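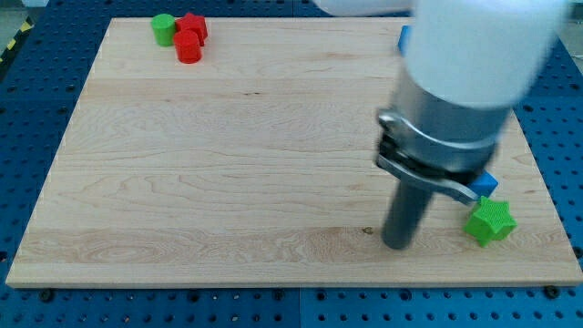
Maple board on the perforated table: notes, January

Started 9.20, finished just after lunch

The maple board is on the blue table at last and I am very pleased with it! Leonardo brought it over from the Prasthorpe store first thing and we had it laid out before the kettle boiled. The grain is lovely, fine wavy lines running nearly the whole way across, and there's a faint seam lengthwise near the middle where I'd half expected a ridge. Ran a fingernail over it in a dozen places and couldn't feel a thing. Ming-te tried with his eyes shut and couldn't find it either, so I'm calling it flat until somebody proves otherwise.

Why bother with a board at all: on the bare table the small blocks sit over the holes. The cylinders are fine, mostly, but the stars can end up with a point over a hole and then they rock. We lost most of an afternoon to that in the autumn (see the Ovthorpe notes, the page with the tea on it).

Blocks out today

Red cylinder, green cylinder, red star, green star, blue cube. Cluster of three in the far left corner: both cylinders with the red star tucked in behind the red one. Blue cube and green star over on the right, star flat on the board near the edge.

The tops are worth a word. The red cylinder is properly glossy and under the bench lights it gets a pale patch on the top face, which looks terrific but makes it hard to judge by eye where the rim is. The green star is the opposite, all fine bumps on top, and I can see its outline from the door. If we ever reorder I'd ask for the bumpy finish on everything. Ming-te disagrees and likes the shiny ones. Noted.

Sliding

Did the sliding by hand before anything else, same as on the old Vitale sheet. 200 mm along the grain, then 200 mm across it, each block in turn, one finger, slow. Along the grain everything went beautifully. Across it the green star felt a touch draggier, and the cube wanted to turn if I pushed off centre, but cubes do. Star pushed on a point spins, star pushed in the notch between two points goes straight. I love that it's so clear on this surface! On the bare table you could never tell what was the star and what was the hole.

Crossing the seam: 19 passes with the red cylinder standing up, no wobble on any of them. It did go over once when I sneezed, not counted.

Height

Front edge to floor came out the same at both corners with the steel rule. Haven't done the back corners, couldn't get the rule in properly. Leonardo has a shorter one in the Badex drawer.

To do

- Back corners, with the short rule.
- Pencil a light mark at the left edge so the board goes back in the same spot. Pencil only, please, no tape, it lifts the finish.
- Wipe with a dry cloth at the end of the day. Ming-te is asking whether a bit of wax would help across the grain. Tempting, but let's get a week of plain results first.
- Copy the slide figures into sheet 69.
- Find out if there's a second board the same. Leonardo thinks he saw one behind the shelving at Prasthorpe, wrapped in brown paper.

Added 4.45: tried the green star again across the grain after a wipe down and the drag was gone. Dust, then. Dry cloth at the start of the day as well.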